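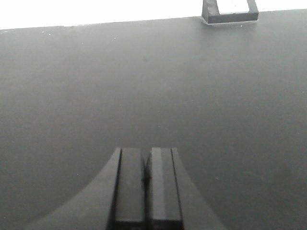

April
By Ozan Toprak

The Hondley bench top comes in two lengths, 90 and 243 cm, both 80 cm deep. The shorter one fits most of the Privent frames we sell; the longer one needs a center leg, sold separately. Fixing screws and brackets are in the box – you will need your own drill.

Wipe down with warm water and a little dish soap. Do not use bleach or scouring pads. Cut edges must be sealed before the top goes into a kitchen or laundry room.

Rated for an evenly spread load of 100 kg. Please check doorways and stairs before ordering the 243 – it ships in one piece and cannot be folded. Pickup from our Skekbridge store is free.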